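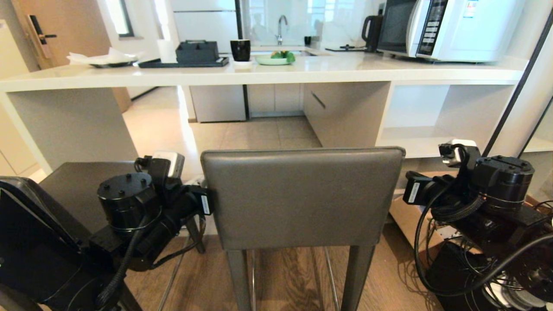
Winter Kettle Care, and a Few Other Small Kitchen Jobs

January 17, 2023

I love January for this kind of thing! The holidays are over, the cookie tins are back on the high shelf, and there's finally time to look at all those little jobs that got pushed along since November. Top of my list every year is the electric kettle, because our water here in Trevville is hard as nails and by midwinter (tea, oatmeal, hot water bottles, more tea) the inside looks like the bottom of a cave.

Descaling the kettle

You need plain white vinegar and water, that's it. Fill the kettle halfway with equal parts of each, bring it to a boil, switch it off and unplug it. Then walk away for 40 minutes. I used to give it ten and wonder why the flakes were still hanging on! Pour it out, wipe around the inside with a soft cloth once it has cooled, then boil a full kettle of fresh water and throw that away too. Do the fresh water twice if you have a sensitive nose.

Citric acid works just as well and doesn't smell up the house. One tablespoon to a quart of water. Let the water boil first and then spoon the powder in slowly, as it fizzes up more than you'd think and you don't want it over the top. The canning aisle usually has it, and a bag lasts me the whole winter.

If your kettle has a mesh filter in the spout, check whether it lifts out. Mine does, and I owned the thing for two years before I found that out. Soak it in a cup of warm vinegar and go over it with an old toothbrush. Never put the base or the cord in water, of course, just a barely damp cloth with the plug out.

Sabine Gerlach wrote in after last year's kettle page to say she keeps the used vinegar and pours it straight down the kitchen drain while it's still warm, with a good squirt of dish soap ahead of it. I've been doing it ever since and I'm a total convert. (Skip this if you've just used bleach or any drain cleaner. Those must never meet vinegar.)

The faucet tip

Same problem, same cure. If the stream has started going sideways, the little screen at the end of the faucet is probably clogged up. Unscrew it by hand if you can, or with pliers and a scrap of cloth wrapped around it so you don't scratch the finish. Lay the parts out in order on a towel as they come off! There's generally a washer, a screen and some kind of plastic insert, and they only go back one way. Put the stopper in the sink before you start. Ask me how I know.

An hour in vinegar does it for most. For one that won't unscrew at all, fill a small sandwich bag with vinegar, pull it up over the end and hold it on with a rubber band. Don't leave it overnight on brass or anything with a special coating.

Microwave, the lazy way

Half a lemon, squeezed into a bowl of water, with the rind dropped in and a wooden spoon standing in it so the water doesn't boil up all at once. Run it until the window steams over, leave the door shut for five minutes, and then everything wipes off. Take the bowl out with oven mitts. Wash the turntable in the sink like any other plate, but let it cool first, as cold water on hot glass is asking for trouble.

Mug stains

Baking soda and just enough water for a paste, rubbed on with your fingers. Tea rings come off in seconds and it's so satisfying! For a travel mug with a narrow neck, a spoonful of baking soda and hot water, left with the lid off until morning.

A reader question from Chow Street

Somebody asked whether it matters if you re-boil water that's been sitting in the kettle. For scale, a little, yes. The minerals that settle out stay behind and build up on the bottom. I empty mine every night and stand it with the lid open, and I go a good three weeks longer between descalings than I used to. The leftover water goes on the ferns once it's cold.

Next time: cutting boards, and what to do about the one that smells of onions.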